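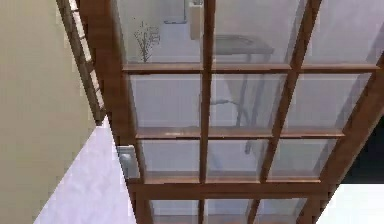
Fig. 1. Sim view at the glass-paned door, wooden frame, room showing through the panes.

Safe practice for door tasks in simulation - project report
Anneliese Heitmann, Frauke Eichhorn
6 May 2023

1. What we set out to do
Write a short set of rules for running door tasks in the simulator, then stick to them and see where they broke. Terdale already had a lab rulebook but it was written for the real arm. Nothing in it on sim. People were logging runs any old way, and comparing results between groups was a pain.

2. Rules as they stand (version 3)
- Save the scene file before the run, not after. Name and date in the log.
- Glass gets its own collision setting. Never copy it from the wood.
- Speed limit same as on the real arm, even though nothing can break.
- Stop the run on any contact outside the handle area. Log it as a stop, no restarts under the same number.
- One person drives, the other writes. Swap every 24 runs.
- Don't delete bad runs. Ever.

3. Glass
Most of our trouble. You can see straight through a pane to the furniture behind it, a table in Fig. 1, and the depth reading will happily give you the table insted of the glass. Planner then thinks the way is clear. We now treat every pane as solid in the planning map whatever the depth says. Should be a rule for real doors too in our opinion, Frauke has written to the Vogler lab about it, no answer yet.

4. Results
104 runs logged. Stops went down once the pane rule came in but we changed the speed limit the same week, so can't say which did it. Our mistake. Change one thing at a time should of been rule one.

Steep viewpoints were worse than level ones. Hinge side worse again. Didn't have time to seperate these properly.

5. Still to do
- Rule for who signs off a changed scene file
- Mirrors, frosted glass
- Try the rules on another group, up to 2 weeks needed
- Tidy the log template, the contact column is useless

Related reports
Sodow gripper: checklist for first power-up
Hindent test bench, marking out the floor
Emergency stops in shared labs
Logging templates, May update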